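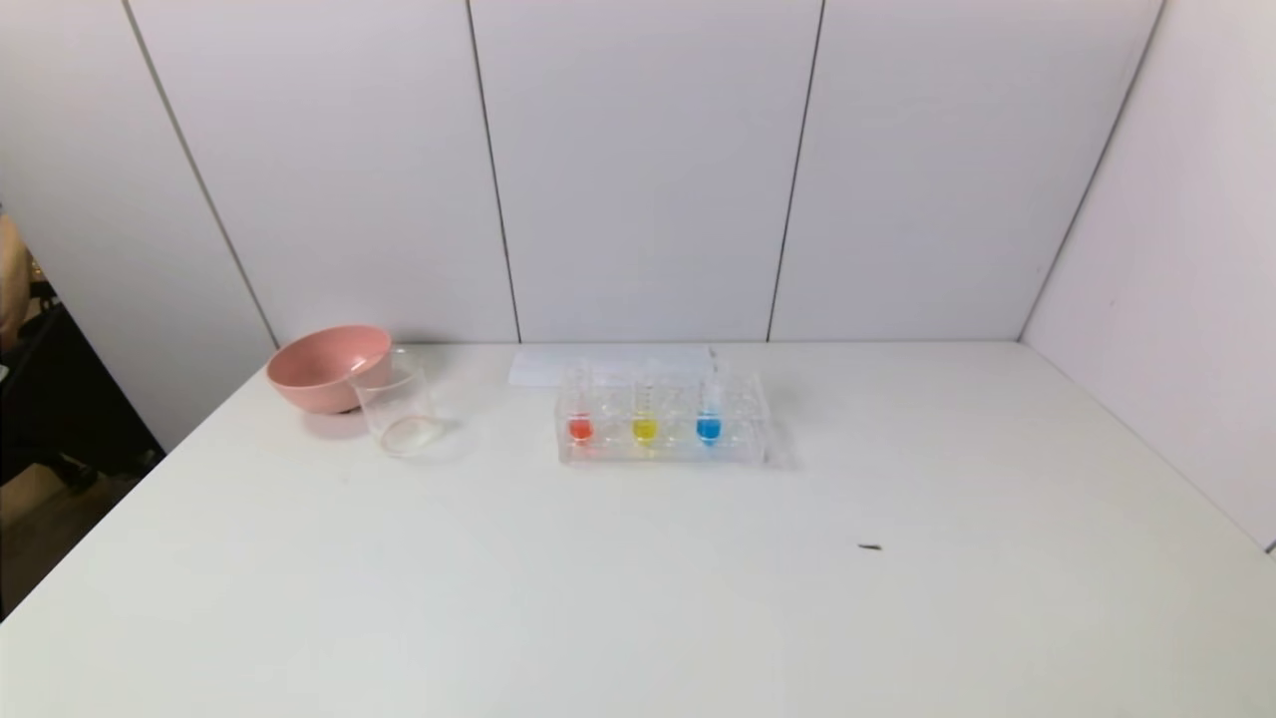
Onion skins aren't worth the trouble, according to a comment left under my March post, they only ever give you a sad brown and it washes out by the second wear. Well! I read that over breakfast while wearing a hat I dyed with onion skins two winters ago, and it is the color of a good marmalade. So this post is my long, happy reply.

2021-10-02

First, the skins themselves. Yellow onions, the plain ones that come in the big net bag. I save the papery outsides in a paper sack on top of the fridge and it takes me most of the summer to fill it (you can speed this up a lot by asking at a vegetable stand – the one on the road out of Arville lets me scoop up the loose skins from the bottom of the crates, and they were glad to have the crates swept out). Red onion skins work too, but they go somewhere else entirely. On my wool they come out a murky olive green that I have grown to love and my sister can't stand.

About that sad brown. I think I know what happened, and I've done it myself more than once. If you put the wool straight in with the skins and nothing else, you do get some color, but it's flat. You want alum first. I use Jokum wool, the undyed sport weight, and I soak it overnight in plain water before it goes anywhere near the pot. Then an hour in warm water with the alum dissolved in it, no boiling, and I let it cool right there in the pot. I like to leave it till the next morning, mostly out of laziness.

The other way to get brown is iron. Our water at the old place in Trero was full of it, and every yellow I tried came out like wet leaves. I blamed the onions for a whole year! Then a friend brought me a few jugs of rainwater and the very same sack of skins gave me orange. If your bathtub has a rusty streak under the faucet, try rainwater before you give up.

For the dye pot I weigh the wool dry. This batch was 400 grams of skins to 800 grams of wool, which is enough for a deep gold on the first go and a paler, buttery yellow from the leftover dye. Simmer the skins by themselves for an hour, let it sit, strain it through an old pillowcase. Squeeze the pillowcase hard, there's so much color hiding in there. Then the wool goes in, wet, and you bring the heat up slowly. Slowly! Wool will forgive you for almost anything except a sudden change in temperature, and I have one very small, very thick vest to prove it.

Now for the washing out. Some dye will always come off in the first rinse, that's just the extra sitting on the outside. I rinse till it runs clear, hang the skeins in the shade, and then I leave them alone for 2 weeks before I wash them properly. I couldn't tell you why that helps. I picked it up at the fiber fair in Poduval and my yellows have held better ever since. Sun is a bigger worry than soap, if you ask me. The cushion by my south window has faded to the color of oatmeal on one side, and the hat, which lives in a drawer from spring on, looks the way it did when I cast it off.

I also want to say something for the second and third batches, the ones from the tired dye. I used to pour that away. It makes me wince to think of it, because those pale yellows are lovely next to the deep ones and they make the best stripes. I'm halfway through a baby blanket that goes from gold down to cream, all out of one pot, and I keep picking it up when I'm supposed to be cooking dinner.

So please give the onions another try. Use the alum and test a little bit of yarn first, and if it still comes out brown, tell me what your water is like and we'll puzzle over it in the comments. Black walnuts are coming down all over the yard this week – I'll be writing about those next, as soon as my fingers are a normal color again.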